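Nilorine kitchen scene pack: a review

I needed practice runs for a two-armed robot, and Nilorine gave me 31 keepers on my first evening — I was grinning the whole time! 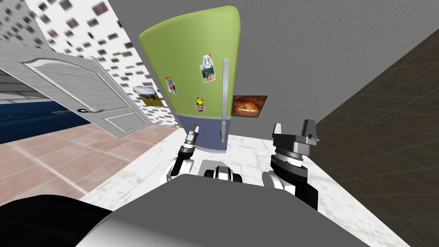

The kitchen from the robot's own viewpoint, fridge ahead.

Steering feels light, and each run saves with every camera view lined up. 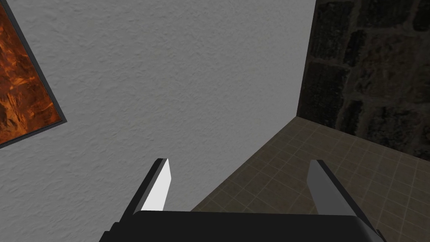
I did lose 12 runs to my own clumsy turns, but deleting them takes one click.

The wrist views are my favorite part.

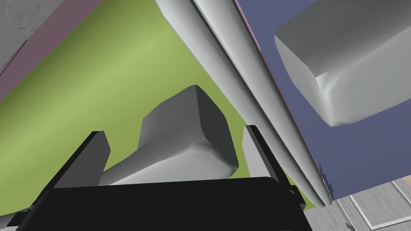

Export to our training folder just worked, too. I'd love a proper undo, though.

Flat things like magnets and cards need patience. 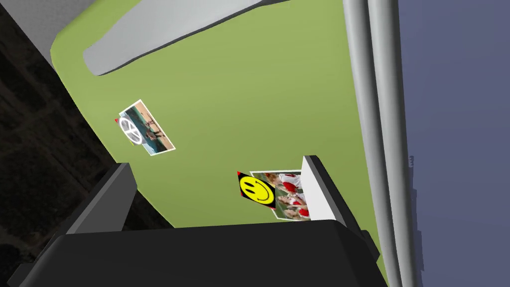
Verdict

Buy it. I'm going for 600 runs by October.

Kálmán Fodor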